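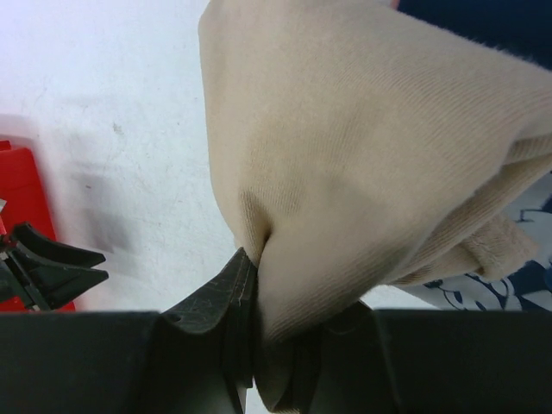 Bench notes, folding cell, Bikwood site

Nov 5, 2022
Reading time: 2 min
Print this page | E-mail this page

Beige twill on the bench. The gripper takes a pinch at the bottom and the rest bunches up over it like a bad hat. The second arm's fingers are open, waiting for a corner. Finding a corner in that is the whole job, and the people on the line do it without looking down.

Running total since April is 2,511 pieces through the cell. The line does 900 in a shift and complains about the radio while doing it.

What has changed for people so far:

- Two of the folders now spend mornings at the cell. Their title is "cell attendant." The work is un-bunching cloth and pressing the green button. One of them asked if the robot could attend to her for a while. Logged as a feature request.

- Sorting got harder. Manalo wants plains and prints kept apart before they reach us, so somebody upstream has a new chore that was on no slide in the kickoff deck. Prints still turn up in with the plains. I would mix them too.

- Wrists: the morning pair say theirs are less sore. Their necks are worse, from watching. Raise the monitor before anyone orders a special chair.

- Pay grade for attendants still "under review." Asked again. Still under review.

Settings: grip force back down to 80 on the Celus controller. The higher value held better but left a crease that the press didn't take out, and pressing is already annoyed with us.

Finger faces are scratched up. Ceston quoted new pads – lead time longer than my patience. Try the old rubber ones in the drawer first.

To do: ask the line how they find the corner on twill. We have been at this since April and I can't find a note that says we asked.

Contact the workshop | © 2022 Bikwood Folding Cell | Back to top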